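Do You Really Need to Be "Called" to Walk a Pilgrim Route?

12/04/2022

Every pilgrimage forum I read before our trip said the same thing somewhere in the first ten posts. You don't choose the route, the route chooses you. I read that line so often I started to wonder who was getting paid for it. I chose our route because the flights were cheap in June and my knees are good for up to eight miles a day, and if that counts as a calling then I've also been called to several outlet malls.

I should say where I stand. I was raised in church, I still go more weeks than I don't, and I have no quarrel with people who travel for their faith. My quarrel is with the business that has grown up around them. Somewhere between the old monks and the online booking form, a walk to a holy place turned into a product with tiers.

The Talura Way

We walked the last stretch of the Talura Way, which ends at a small hillside chapel and starts wherever the tour company can park a bus. I went with Jomar Aquino, who I've known since college and who takes all of this more seriously than I do. He wanted the full thing, with the stamped card and the morning prayers and the blessing at the end. I wanted to see the chapel and eat well. We agreed to book through an outfit called Pandley, on the strength of a brochure that used the word "authentic" on nearly every page.

The package was 305 dollars each, not counting flights. For that we got four nights in guesthouses, a van to carry our bags, a guide, and something listed as "spiritual preparation materials." Those were a pamphlet and a pen.

I don't mind the van. I've seen people online get very worked up about whether it's still a pilgrimage if you don't carry your own pack, and I'd like to point out that medieval pilgrims with money rode horses and had servants. What bothered me was being told on the first evening that the "ancient path" we'd be following was laid out exactly as the first pilgrims walked it. The next morning we spent most of an hour on a paved road next to a cement works. I asked the guide about it. She said the path had been "adjusted."

Aliki Tsakiris was her name, and once she figured out I wasn't going to complain to the office she got a lot more interesting. She told me the marked trail had moved at least twice in her own lifetime, once for the road and once when a landowner got tired of people eating his plums. Her grandmother walked to the chapel from the other side of the valley, in a day, and would have thought the stamped card was a strange idea. I learned more from ten minutes of that than from the pamphlet. I wish they'd put her in charge of the brochure.

The relic question

Partway along there is a village church where you can see, for a small donation, a piece of cloth said to have belonged to the saint. Jomar knelt. I stood at the back and read the card on the wall, which gave no date, no source, and no account of where the cloth had been for most of its life.

I know how this sounds. I don't go up to people at prayer and ask for paperwork. But I do think there's a difference between a parish saying "our people have honored this for a long time" and a tour leaflet saying "see the saint's own robe." The first one I can respect without believing it. The second is a sales claim, and I read it the way I'd read the label on a bottle of vitamins.

Jomar's answer, over dinner, was that I was asking the wrong thing of it. He said he didn't kneel to the cloth. He knelt because people had been kneeling in that spot, and he wanted to be one of them. I thought that was a pretty good answer and told him so, and then I asked why they needed the cloth. He told me to eat my lamb.

We were at a place called Kalogeropoulos, by the way, on the square across from the church. Best meal of the trip. Paper tablecloths, no menu in English, and a man who brings you what there is. If the spirit moved me anywhere on the Talura Way it was over a plate of his potatoes.

What they told me I'd feel

Nearly every account I'd read promised a moment at the end. People wrote about weeping on the chapel steps. One woman wrote that she felt thirty years of grief lift off her back, and I'm not going to make fun of that, because I don't know her and I hope it's true.

I got to the steps and my feet hurt. The chapel is small and smells of wax and it was full, mostly with a group in matching Mallolance hats who'd come up by coach. I sat in a side pew for a while. It was cool in there. I thought about my father, who would have liked it, and about whether I'd left the side gate unlatched at home. Then the blessing started and it was in a language I don't speak, and I found I didn't mind that. I said the prayers I know. Was it a moment? I don't think so. It was a nice half hour in a church.

I've been back for a while now and I keep waiting to be changed. My sister asked if I was calmer. My sister's kids asked if I'd brought them anything. I'd say I am the same amount of calm.

A few notes if you're thinking of going anyway

I've had a few emails from readers asking whether I'd tell them not to book. I wouldn't. I'd tell them to book less of it. My notes, for what they're worth:

1. Skip the package and call the guesthouses yourself. Two of ours told us they'd have given us a lower rate direct, and they had no reason to fib about it once we'd already paid.

2. Take cash for the churches. I have my doubts about the relics but I don't have doubts about the roofs, and those need fixing.

3. Don't buy the special pilgrim gear. The shop at the trailhead sells a staff for 30 dollars. It's a stick. Pack light and keep the small stuff together in something with a lid that you can find without emptying your whole bag.

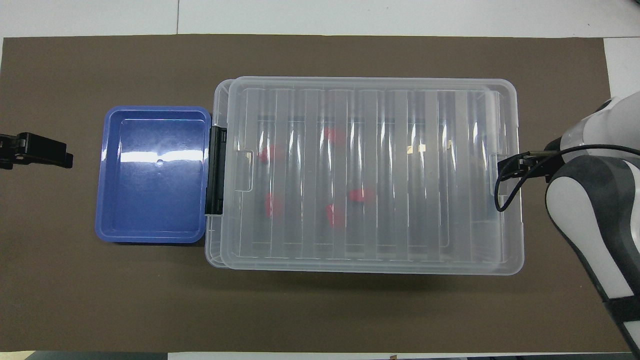
4. Ask the guide what she thinks, away from the group, after the official talk is over. If she's anything like Aliki you'll get the real history, plums and all.

Jomar is already looking at another route for next year, a longer one, with hills. He says the second time is when it gets you. I told him that's what they say about timeshares. I've asked him to send me the dates.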